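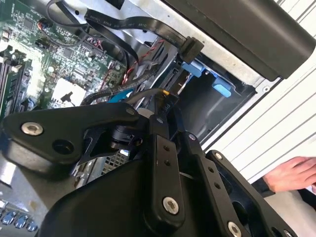

How long should a desktop computer last?

Longer than most people keep one, according to Thaddeus Abernathy. He has repaired computers in Vodley for most of his working life, and the machine he does his own bookkeeping on was built when his daughter was in middle school. She now has children of her own.

"The computer gets blamed for a lot of things," he says. "It's slow, so it must be old. It's loud, so it must be dying. Then you open it up and there's a gray mat of dust across the cooler. You clean that out and it goes home."

Abernathy's shop is on the ground floor of the old Kapoor building, between a dry cleaner and a place that sells fishing licenses. He opens at 9 in the morning and closes when the bench is clear. On a Saturday that can be well into the evening. He charges a flat fee to look at a machine and takes it off the bill if the customer goes ahead with the repair.

He did not plan on the trade. He started at the Grarkska paper mill, where his job was to keep the office equipment running, and he picked up the rest from manuals and from taking things apart. When the mill closed its offices he was left with a set of screwdrivers and the phone numbers of people who had been calling him at home anyway.

"I had two months of pay saved," he says. "My wife said to give it until May. May came and I had work on the shelf, so we never talked about it again."

The faults he sees have changed less than people think. Power supplies fail. Hard drives wear out, and people still don't have copies of what was on them. Memory works itself a little loose when a computer is moved across town in the back of a car.

The last one is his favorite kind of job, because it takes a few minutes and costs the customer almost nothing. He asks everyone who comes in whether the computer has been moved lately. Most say no at first. Then they remember the new carpet.

He is less cheerful about storage. One customer, a retired surveyor from Nurkau, brought in a drive that held 246 field reports and no second copy of any of them. Abernathy got most of them back over a long weekend. He told the man to buy an external drive before he did anything else, and the man did, and then kept it in the same drawer as the computer's old one.

"I told him to put it at his sister's," Abernathy says. "A copy in the same house is better than nothing, but a burst pipe doesn't care how many copies you have in one drawer."

His advice on upkeep is short. Keep the case off the floor if there is carpet or a dog. Once or twice a year, shut it down, unplug it, take off the side panel and blow out the dust with short bursts of canned air, holding the fan blades still while you do it. Touch bare metal on the case before you reach for anything inside. Leave the power supply closed – he repeats this one – whatever a video tells you.

He also thinks people should be told plainly when a repair is not worth doing. A few weeks before we spoke, a woman had brought him a quote from another shop for $540, covering a new board, a new processor and labor. The computer was used for email and a quilting program. He put in a used drive and more memory and sent her home with the quote folded up in her purse.

"I'm not saying the other fellow was dishonest," he says. "He priced what he'd want for himself. She didn't want that. She wanted her quilting program to open before her coffee got cold."

Some machines he does turn away. If the maker has glued or soldered everything down, he will say so at the counter and not charge for the look. Laptops are worse for this than desktops, and he would like to see more parts sold to shops like his, with the service manuals to go with them. He has written letters to that effect – long ones, he admits – and has received polite answers.

Abernathy keeps a shelf of parts pulled from computers that were past saving, sorted into shoeboxes and labeled in pencil. Fans are on the left, cables in the middle, and everything he hasn't tested yet sits on top. He says the untested box never gets any emptier.

He has no date in mind for retiring. His knees bother him on the stairs to the storeroom, and he has started using a magnifier for the small connectors. For the moment he is looking for someone to take on the Saturday hours, and he would prefer a person who has already broken a computer or two of their own.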